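# About Gorley Electrical Training

We teach people how power gets from the panel to the machine, and how to keep it from going anywhere else. Gorley started as an evening class in motor control for maintenance staff at a packaging plant, and it has grown into a small school with four full courses and a workshop we're really proud of (come and see it, we love showing people around!).

## How we got here

Dennis Mwakalinga spent years rewinding motors and repairing starters before he ever stood in front of a class. He kept meeting the same problem: electricians who could wire a star-delta starter from memory but had trouble saying why the overload relay sat where it did. So he began drawing it out for them on the back of job sheets, and then on a whiteboard, and then in a rented room with two benches in it.

Mercy Kinyua joined as our second instructor. Her background is in transformer testing, and she brought her own notes on winding resistance and turns ratio, which are still the backbone of the transformer course. She also rewrote nearly all of our lab sheets in plain language. Students thank her for that all the time.

## What we teach

- **Motor control and starters.** Direct-on-line, star-delta, soft start, and reversing circuits. You wire every one of them yourself.
- **Transformers.** Connections, losses, cooling, and routine tests.
- **Relays and timers.** Mostly ladder diagrams and fault finding, with a long section on contactor coils.
- **Power factor.** Our newest course and the one with the most math — bring a calculator, and don't be scared of it!

Classes are small, with four people to a bench at most. To date 1,101 students have finished at least one course with us, and plenty of them come back for the next.

## The Rweyemamu bench

Our main practice bench is named after the street where the first class met. It has a three-phase supply, a lockable isolator, and a row of panels that can be swapped out between lessons. We use the Gronesel panels for starters and the Barnora panels for relay work, and students learn to read the drawings for both. Every session opens with isolation and proving dead. We never skip it, even for people who have been in the trade for decades.

## Who comes to us

Apprentices, plant electricians, a few engineering students who want more time with real wiring, and now and then someone who just bought an old lathe and wants to understand the motor. Everyone is welcome. If you can use a multimeter safely and follow a simple circuit diagram, you're ready for any of our courses except Power Factor, where we ask for some algebra first.
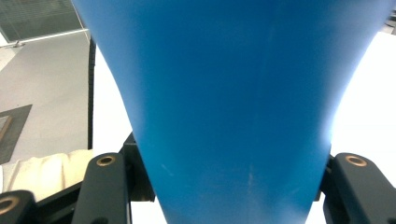 ## Get in touch

The next round of classes begins in August. Stop by the front desk or call during office hours, and ask for Mercy if you aren't sure which course fits. She's great at sorting that out.

Page updated April 9, 2021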